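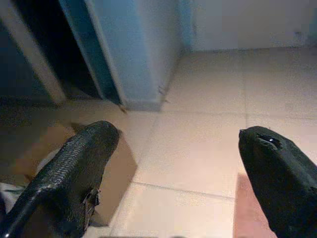
4. Gripper fingers: inspection and replacement

The Nodalard cell has two arms, and both will complain about their fingers sooner or later. Check the fingers every 2000 cycles, or whenever an arm starts dropping things it used to hold.

4.1 Before you start

1. Stop the program and wait until both arms are still. Waiting until they look still is a different procedure, and a worse one.
2. Open the jaw fully from the Worku panel.
3. Switch off arm power and hang the tag on the switch.

CAUTION: The jaw does not care what it closes on. Keep your fingers out of it until the tag is up.

4.2 Checking the grip surface

1. Wipe the knurled face with a dry cloth. No oil, no solvent, no spit.
2. Look along the edges for torn or frayed material. A small tab sticking out will catch on cables and lift the part you just placed so nicely.
3. Trim a small tab flush with a sharp blade. If the tear reaches the knurling, replace the finger.
4. Scuffs near the tip are cosmetic. Leave them alone.

NOTE: Fingers are sold in pairs — change both, even if one seems fine.

4.3 Checking the meeting point

1. Restore power and select slow mode.
2. Bring the two grippers together over open floor, stopping short of contact.
3. Make sure no cable pulls tight at the wrist.
4. Run the hand-over routine 16 times with a small test part. More than 2 drops is a fail. Go back to 4.2.
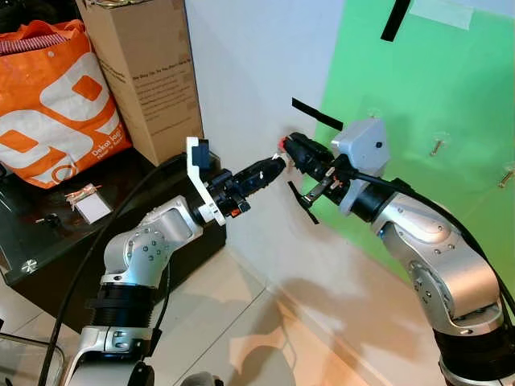 Azlan Oei adds that a fail at this step is usually a slack finger screw, and that he would tighten those before ordering anything from Bultov.

5. If the panel shows error 2460, the jaw has lost its zero position. Close it, open it, and run the routine again from the top.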